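Board book

A board book is a book printed on thick paperboard, in which the same heavy stock is used for the cover and for the pages inside. The form is made mainly for children from birth to the age of three, who handle books roughly and turn pages with the whole hand. Most board books are small, short and almost square, and many are reduced versions of picture books first issued on ordinary paper.

Contents
1 Construction
2 Format and page count
3 Spine and title
4 Translated editions
5 Storage and shelving
6 Cleaning and repair
7 Reader notes
8 See also

Construction

The pages of a board book are called leaves or boards. In the usual method, each printed sheet covers two facing pages. The sheet is folded down the middle with the print on the inside, and the blank back of each half is glued to the blank back of the next sheet. A finished leaf is therefore made of two layers of board with glue between them. No sewing is needed, and no separate endpapers are fitted in the simplest type.

A second method mounts thin printed paper on a thick gray or white core. It gives a stiffer leaf but a weaker edge, as the printed paper can lift from the core when the book is chewed or soaked. The core is then exposed and takes up water quickly.

The printed side normally has a clear coating, either a varnish put on at the press or a plastic film bonded with heat. Film lasts longer. Varnish is cheaper and leaves less glare under a reading lamp. Corners are cut round with a die after the book has been trimmed. Square corners are found on older books and on some small print runs.

Board books differ in this from cloth books and bath books, which have soft pages, and from so-called tough-page books, which use a thin plastic-coated paper that resists tearing but bends freely.

Format and page count

The thickness of the leaf limits the number of pages. A picture book of 32 pages cannot always be carried over whole, and publishers often drop or combine spreads. Text may be shortened at the same time. Where the full text is kept, the type is set smaller or moved onto the art, and the result can be hard to read aloud in low light.

Because the leaves are rigid, a closed board book lies flat and keeps its shape on a desk or table. Several can be stacked without the sagging seen in thin paperbacks. Glossy covers slide against each other, and a tall stack is less stable than its weight suggests.
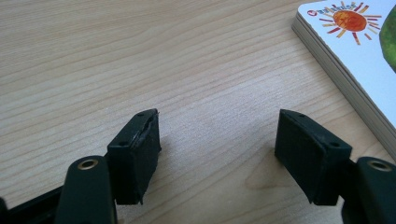 Spine and title

Two kinds of spine are in common use. In the first, the cover sheet wraps around the block in one piece and is glued to the folds. In the second, the cover boards are separate from the block and joined by a hinge, as in an ordinary hardcover. The wrapped spine is more common on small books.

A board book has a wide spine for its number of pages, and this leaves room for a full title, the publisher's mark and the name of a series. In English the title usually reads from top to bottom with the letters turned on their side. In Chinese and Japanese the characters stand upright and are set one below another, so the title can be read without tilting the head. Chinese editions often put the mark of the publisher at the head of the spine, the series name under it and the title lower down in larger type.

Wear shows first at the two ends of the spine, where fingers pull the book from a shelf, and along the hinge of the front cover. A split of the wrap does not always loosen the leaves.

Translated editions

Many well-known picture books are sold as board books in several languages. The art is normally kept and the text is replaced. Holes, flaps and stepped page edges are cut by the same type of die in every edition, and the new text must fit around them.

One widely seen case is The Very Hungry Caterpillar, which has a Chinese edition titled 好饿的毛毛虫. A white copy carries that title down the spine with the characters 信谊 near the top and 宝宝起步走 in a smaller line between the two. The last phrase can be read as "baby's first steps."

Families who read in two languages often keep both editions and shelve them as a pair. Others sort by language, which makes it easier for a visiting relative to find something to read.

Storage and shelving

Board books can be kept standing, lying flat or facing out. Each method has limits.

Standing. Books stand on the bottom edge with the spine to the front. Thick leaves make the block stable, and a single book may stay upright without a bookend. Over time the leaves may spread at the open side, above all in damp rooms. Light pressure from the books on either side holds them closed. Shelves should be filled firmly but leave enough slack for a child to pull one book free.

Lying flat. Books are piled with the largest at the bottom. This is the better choice for warped books and for those with sound buttons or other raised parts.

Facing out. Books rest on a narrow ledge with the front cover showing. Very young children, who know a book by its cover, can choose for themselves. The method takes the most wall space.

The Filcombe reading room, a small lending collection for parents and infants, holds 478 board books and uses standing rows for all of them. Its shelf guide sets a limit of 9 books between dividers.
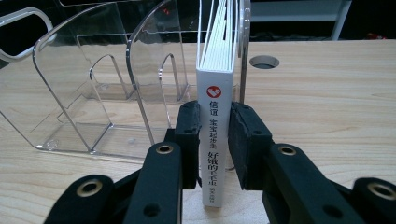 Aoife Rafferty wrote in response to the shelving section that nine to a divider is too many when the books are of the thick kind, and that six leaves room for a small hand to get hold of one without bringing down the row. She added that thin titles are better kept apart, as they slip behind the others.

The guide was changed in May to give both figures - 9 for thin books and 6 for thick ones.

Cleaning and repair

Coated pages can be wiped with a cloth that is damp but not wet. The cut edges have no coating and should be kept dry. A book that has been wet is stood on end with the leaves fanned apart until dry, then closed and pressed under weight overnight. Leaves that dry while touching may stick together, and pulling them apart tears the print.

Split leaves are repaired with white glue spread thinly between the layers and pressed under waxed paper. Loose spines can be covered with book tape. Chewed corners are trimmed and sealed, or the book is withdrawn, since loose board is a choking risk.

See also

Bath book
Cloth book
Lift-the-flap book
Picture book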